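Estwood Local History Group
Minutes of the monthly meeting
Thursday, December 12, 2024, upstairs room, McKinnon Hall

Present: Leonie Harawira (chair), Shona Goodwin, Alby Kingi, Stefaniia Kushnir, Tamunoemi Adeyemi (minutes), plus members
Apologies: none received

1. Minutes of the last meeting

Agreed with one fix: the Fillarell cannery closed in the spring, not the fall. Leonie signed the copy for the binder.

2. Flood of 1952 – where we are

This took up most of the evening, and what a good evening it was! Shona has now been through the whole run of the Estwood paper for the flood year at the county library and came back with a thick folder of copies. The best find is a letter from a Fillarell schoolteacher describing how the children were taken across the lower road in a hay wagon, singing the whole way. Shona read it out loud and there was quite a silence afterward, then everybody talking at once.

Alby has been walking the old high water line with a map and thinks the mark on the mill wall is lower than the one everyone quotes. He would love company on the next walk, which starts at the footbridge (boots needed, the path by the weir is a mess). Stefaniia asked if the mill wall had been rebuilt at some point, in which case the mark may have moved with the stones. Alby hadn't thought of that and was delighted. He will ask at the mill.

Action: Alby to check on the mill wall. Shona to type up the teacher's letter and send it around.

3. Recorded interviews

Stefaniia has finished 8 interviews and has two more lined up in the new year. She played us a few minutes of one, a lady who was a girl on Nindetti Street and remembers her father carrying the piano stool upstairs and leaving the piano. Wonderful stuff – the sound is clear and you can hear her clock ticking behind her.

We talked about consent forms. The current one doesn't mention putting clips online. Leonie will add a line and bring it next time. People already interviewed will be asked again, in person where possible, as several don't use email.

Action: Leonie to redraft the form. Stefaniia to revisit the people on her list.

4. Scanning and the computer

The slide collection is almost done. Tamunoemi reported that all the boxes from the Goodwin donation are scanned and named, and the colors on the parade slides have come up beautifully. File names now start with the year, then the street, then a short description. Please stick to this, even for odds and ends.

On storage, the meeting agreed to keep one full copy on the desktop computer and a second on an outside drive kept at Leonie's house. Members were keen to see the old parade slides on a big screen, so we may do a show in June.
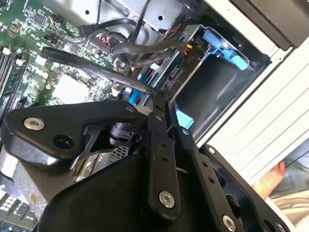 Inside the desktop computer case.

Alby asked if the scans could go on the group's web page at full size. Tamunoemi thinks smaller copies would load better for most people, with the full ones available on request. Agreed.

Action: Tamunoemi to put up a first set of 55 pictures, starting with the parades.

5. Spring display at the library

We have been offered the long wall and the glass case by the door, which is more room than we have ever had. Ideas came thick and fast: the teacher's letter blown up large, a map that visitors can put pins in, a listening post with Stefaniia's clips, and Alby's measured drawing of the mill wall. Shona would like a table where people can leave their own memories on cards. Everyone liked this a lot.

Leonie reminded us that the glass case locks but the key sticks, so anything fragile should go in early and stay in. Text for the panels needs to be short, and large enough to read from a wheelchair.

Action: all to send Leonie one idea for the map before the next meeting. Shona to price the card and pens.

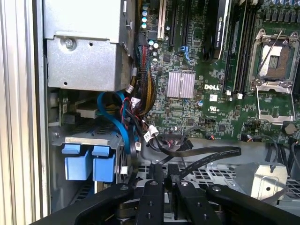

6. Any other business

Stefaniia has found a box of glass negatives in her neighbor's shed and will bring a couple along, well wrapped. Please don't clean them!

Alby still has the long extension cord from the open day and will return it.

Thanks to Shona for the ginger cake.

Next meeting: same room, usual time. Leonie will open up early for anyone who wants to look through the newspaper copies first.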